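FOR IMMEDIATE RELEASE
2021-12-11

Sostgate Opens Winter Packing Table in Grelwood, Asks Households for Boxes, Beads and Odd Bits of Jewelry

GRELWOOD — Sostgate, the neighborhood reuse shop on Cairns Street, today opened its winter packing table. Free to use, open to anybody, no sign-up. Bring small things you no longer wear, bring a box if you have one, and sort and pack right there at the table. Or leave it all with us and we pack it.

The table runs every open day through the end of the month. Hours at the bottom of this release.

What we are after this year: bracelets, necklaces, loose beads, charms, pins, single earrings. Also key rings and small purses. Last winter we asked for coats and got coats, a lot of them, and the back hall was full untill spring. So small things this time. Small things fit on a shelf.

Since September the shop has taken in 646 pieces of costume jewelry. Of those, 328 have gone back out to new homes, either sold off the front counter or handed on in gift boxes. The rest is still being sorted, untangled, matched up where it can be matched. Untangling is slow work. If you like that kind of thing, come and sit down.

How it works. Tip your bag out on the table. Look through it with us or alone, whichever you like. Whole pieces go to the counter. Broken pieces get taken apart for beads. Charms that have come off something get kept together with the piece if we can tell which piece it was, otherwise they go in the charm jar. Nothing gets thrown out on the day — we hold everything for a week in case you change your mind, and people do change their mind, mostly about bracelets.

The table itself is an ordinary round-edged table with a shiny cloth on it, grey-blue, with fruit and gold frames and lace flowers all over. Beads show up well on the plain parts and disappear completely on the fruit. Please check the fruit before you leave. Bracelets with pink and orange beads are the worst for this.

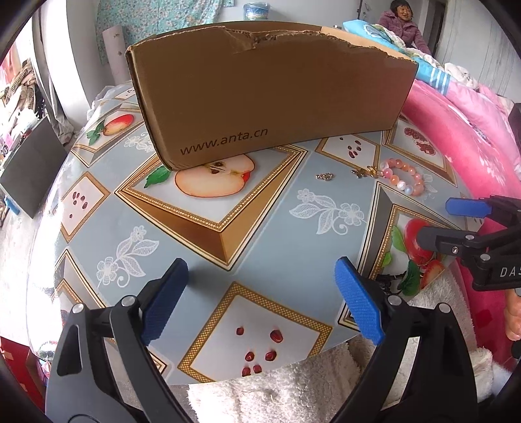

Boxes. We reuse whatever comes in the door, shoe company cartons, grocery cartons, anything with a bottom that holds. A ragged top edge is fine. Peeled cardboard is fine too, we fold it in and tape over. What we can't use is damp board, or anything that smells of smoke or fish. Big cartons are welcome even though the items are small, as the gift boxes all travel inside one big one when they go over to Garkano.

Garkano is the craft room on the other side of the market hall and our partner for the second year. They take the loose beads and restring them at their open evenings. New elastic, new clasps where needed. Pieces finished at Garkano come back to the Sostgate counter with a green tag, and the money from green tag pieces pays for thread, elastic and the heating in the craft room. Last winter that came to $893, all spent, receipts on the board by the door for anyone who wants to look.

Prices on the counter stay where they were. No piece of jewelry in the shop will cost more than $20 this winter, green tag included, however nice it is.

A few requests from the shop:

Empty the pockets and purses first. Check the lining.

Metal charms — leave them on the bracelet if they are still on. A charm bracelet with its charms sells, a bare one mostly sits there.

Do not wash beads at home before bringing them. Some have dye in them. Wipe with a dry cloth if you must.

No batteries, no watches that need repair, no medicine (yes, in jewelry boxes, every year).

If a piece may be real gold or silver, tell us before it goes on the table. We will put it aside and you can have it looked at somewhere else first. We do not value jewelry and can't give you a figure for it.

Label your box. Name is enough. Marker pens are at the window end. Old printing on the carton can stay, web addresses, logos and so on, no need to cover any of it, just write your own name large on a clean side.

Children are welcome at the table with a grown-up. Very small children and beads do not mix so there is a rug and some wooden toys in the front corner insted.

Groups. Schools and clubs who want to come as a group should call or stop by first, the room is not large and chairs are limited. Weekday mornings are best. We can also lend out a sorting kit, trays and a bead sieve and spare bags, for a week at a time.

Pick-up. For people in Grelwood who can't get to the shop we collect from the door one afternoon a week. Ask at the counter or leave a note in the box outside. Please have things bagged and ready in the hall, we can't do the sorting at your place.

The window display changes next week. Beads from the jar, strung on fishing line across the glass, plus a tray of charms to pick through at a flat price. Anyone who wants to help hang it, come at closing time with a steady hand and your own scissors, ours have gone missing again.

Press are welcome to come by and take photos of the table and the counter during open hours. Please ask people before photographing them. Samples of green tag pieces can be set aside for pictures if you let us know the day before.

Opening hours, packing table: Tuesday to Saturday, 10 to 5. Late opening Thursday until 7. Closed on public holidays.

Drop-off only, no sorting: the side door, same days, from 9.

Where: Sostgate, Cairns Street, Grelwood, across from the market hall. Step at the front, level entry at the side.

Contact: Sostgate shop desk, in person or by phone during open hours.

About Sostgate
Sostgate is a reuse shop in Grelwood. Clothing, household goods, small furniture, and jewelry in the winter months. Income goes back into rent, repairs and the craft evenings run with Garkano.

ENDS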